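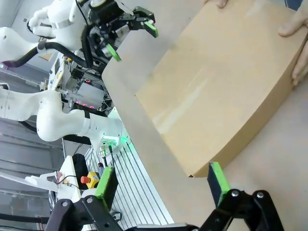 Segundo Elisa, o cartão canelado que chegou em abril absorve água mais depressa do que o lote anterior, e os ensaios de compressão feitos sem condicionamento prévio não servem para comparar os dois. Pede que se repita a série toda. Concordo em parte: a série a seco mantém-se, a húmida repete-se.

Abril, 14h20

Câmara climática estabilizada desde o fim da manhã. Humidade relativa no visor: 61 %. O higrómetro de referência lê ligeiramente abaixo, dentro da tolerância. Não mexi no ponto de regulação.

Provetes: cortados com a guilhotina pequena, caneluras na vertical. Os dois primeiros saíram com a aresta esmagada e foram rejeitados. Lâmina trocada. Dimensão nominal 200 x 200 mm, medida com paquímetro nos quatro lados. O Kwadwo anota os desvios na folha do lote Natstead. Os do lote Renaud já estavam medidos.

Colagem das abas: o adesivo da Tuteo continua a formar fio ao retirar a espátula. Baixei a quantidade e o fio diminuiu, mas a linha de cola ficou irregular junto às dobras. Falta ver se isto pesa na rotura. Nos ensaios antigos a aba abria antes de a parede encurvar, o que estraga a leitura da carga máxima.

Prensa: célula verificada com a massa padrão, zero refeito depois de aquecer. Prato superior com folga lateral perceptível à mão. Apertei os quatro parafusos, a folga reduziu-se e não desapareceu. Perguntar ao Dario se ainda há anilhas do jogo original.

Curvas a seco: patamar inicial mais longo do que esperava, provavelmente acomodação das arestas. Descontar a pré-carga antes de calcular a rigidez. A folha de cálculo da Rakiya já o faz, mas usa a área bruta; corrigir na coluna F.

Por fazer:
- repetir a série húmida, lote Natstead
- pesar os provetes à saída da câmara
- etiquetar os rejeitados
- encomendar fita de papel, a gomada, largura igual à anterior

16h50. Prensa desligada, câmara fica ligada durante a noite.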